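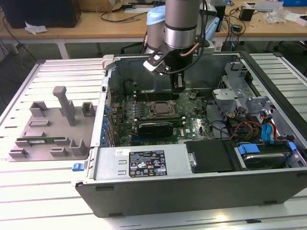
A desktop with its side panel off, green motherboard and all.

June, just gone eleven at night

Day whatever-it-is of trying to get Gran's letters into some sort of order, and I have decided I'm going to be a person who keeps a diary about it, partly because she did and partly because I've had two mugs of tea since nine and won't be sleeping any time soon.

So the count, as of tonight, is 203 letters. I did them on the living room carpet in piles by decade and then the cat walked through the seventies, so I had to do those again. Most are from her sister Peg, who moved up to Starnside when she married and never came back down except for funerals. They wrote every single week! Even when they weren't speaking! There's a whole run from one winter where they are plainly furious with each other over a sideboard, and they still wrote, four pages a time, all about the weather and the price of mince, and then right at the end "I trust the sideboard is giving satisfaction." I laughed so much I had to put it down.

I read that one to Mum on the phone and she went quiet and then said she'd had her homework on that sideboard for ten years and had no idea it was stolen goods. (It wasn't stolen. I think. Peg's version and Gran's version are quite different and I've only got one side of it in full, the other side being wherever Peg's lot put it.)

Work was slow, which suited me. Had a cheese roll at my desk and spent lunch looking up what you're meant to store old paper in. Acid-free boxes, apparently, and they cost a fortune. I nearly bought some and then remembered the boiler. For now they're in the big biscuit tins, with a sheet of tissue between the years. If that's wrong I don't want to hear it until after payday.

Arlo Blackwood rang back this evening. He's Peg's grandson, so my second cousin, I think, or is it first cousin once removed -- I can never do it without drawing the little tree. Lovely voice, sounds like he's smiling the whole time. He says there's a trunk in his mother's loft that hasn't been opened since Peg died and he's "fairly sure it's letters, or else it's curtains." I said either would be fine. We talked for over an hour and I let the rice boil dry.

He's asked me up at the end of the month. It's two trains and then a bus that only goes in the mornings, so I'd have to stop over. I've never been, which seems silly now, when I must have read the word Starnside a thousand times this fortnight. I know where the good baker was in 1961. I know the vicar had a glass eye. I couldn't tell you what colour the front doors are.

Started typing them up as well. I'm on number 4, so don't hold your breath. Gran's writing is all right but Peg does her t's and l's exactly the same, and she never once in her life used a full stop where a comma would do. I've been leaving her spelling alone. "Rhubarb" is different every time.

Must ring the boiler man. Must find out if the morning bus runs in the school holidays. Must put the seventies somewhere the cat can't get at them -- top of the wardrobe, probably, if I shift the suitcases.

Finished the last of the ginger cake standing up in the kitchen. Bed.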